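Linness Community Pantry, refit and restock
Progress report no. 3 to the Fesdale Fund
Covers July, up to the morning this was sent
From: Weronika Makowska
To: Oluwatosin Olaniyan, grants desk

Oluwatosin, sorry this is short on polish. Deliveries all week and I'm writing between them. Headings as on your form.

Where we are

Main room open again. Shelving up on the long wall, all of it. Back store still half done, see below. Opening hours back to what they were before the works, plus the early evening one we promised in the bid.

Floor finished. Took longer than quoted as the old glue under the lino wouldn't shift and Roman Tokarz ended up scraping most of it by hand. He hasn't billed the extra and I've told him he should.

Lighting done. Much better over the packing end, people can read the dates on things now without walking to the window.

Spend against budget

Shelving: on budget. The Ernel units came in as quoted, delivery was on top but we had allowed for it.
Floor: over by 210 pounds, all of it adhesive remover and skip hire. Would like to move this across from the signage line, which is under. Please can you confirm by email that's alright, your last letter said anything over 200 needs a yes from you.
Crates and tubs: under. Got the stacking ones second hand from Ševčík when they cleared their depot. Lids don't all match the boxes but they close.
Signage: not spent yet.
Staff time: as planned.

Receipts scanned, in the shared folder under July. The skip one is faint, I have the paper copy if you need it.

Stock and packing

Biggest change since report 2. We've stopped making up every bag to the same list. Dry goods and tins still go in as standard, then snacks, biscuits and the packet stuff go out seperately and people pick. Less comes back. Hubert Pawłowska has been running the packing table and it was his idea, so credit to him.

Households served in July: 90. That is up from 80 in June. Not all new, a few are families who stopped coming while we were shut and have now come back.

Weights I can't give you this time. The scale was packed away during the floor works and we only found it last week, behind the folding chairs. Will be in the next report.

Things we run out of first: cooking oil, long life milk, nappies in the bigger sizes, washing up liquid. Things we have too much of: chickpeas. If any of your other projects want chickpeas please send them our way.

Sorting rules, since you asked at the visit. Anything in a film or foil packet gets checked for splits at the seams and goes in a tub, never straight on a shelf, as they slide about and end up on the floor. Tins on the bottom shelves. Glass at waist height, well away from the door. Dates facing out. Anything dented on the rim goes in the bin, dented on the side is ok.

It's written up on a sheet by the packing table and new helpers get walked through it once. Most of them have it after a session.

Problems

Back store. The joiner measured for the racking before the pipe was boxed in, so one bay doesn't fit. He's coming back to cut it down. Until then that bay's stock is in tubs on the floor and we are stepping round it, not ideal, and I've put it on the risk sheet.

Packets. Glossy packaging is a pain to stack whatever we do with it. We tried them lying flat, tried them upright in rows, now going with upright in shallow tubs with a divider.
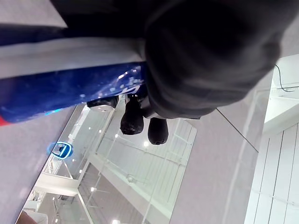

Dividers are just cut down card for now. If they last till the autumn we'll leave it at that, if not I'd like to spend a bit of the crate underspend on proper ones. Small money. Jhonatan Huanca is pricing them and will let me have a figure.

Fridge. Not part of your grant but you should know it's making a noise. Engineer booked.

Helpers. Two of our regulars are away over the summer, so the early evening session is thin. We haven't had to cancel one. Jhonatan is covering and is asking round at the college.

Next month

Finish the back store bay.
Signage ordered and up, inside and on the street side. Proofs are with Hubert.
Weigh everything in and out for the whole month so you have a proper baseline.
Short survey for households, one side of paper, your wording for the first two questions and ours for the rest.
Food hygiene refresher for anyone who handles open stock. Date to be agreed with the trainer.

What we need from you

A yes or no on moving the 210.
The survey wording, I can't find the attachment from your June email, could you resend.
Whether the final payment is released on the back store being finished or on the final report. The agreement reads both ways to me and Roman needs to know when his last invoice gets paid.

Am in every morning till noon, phone is better than email untill the back store is sorted.

Weronika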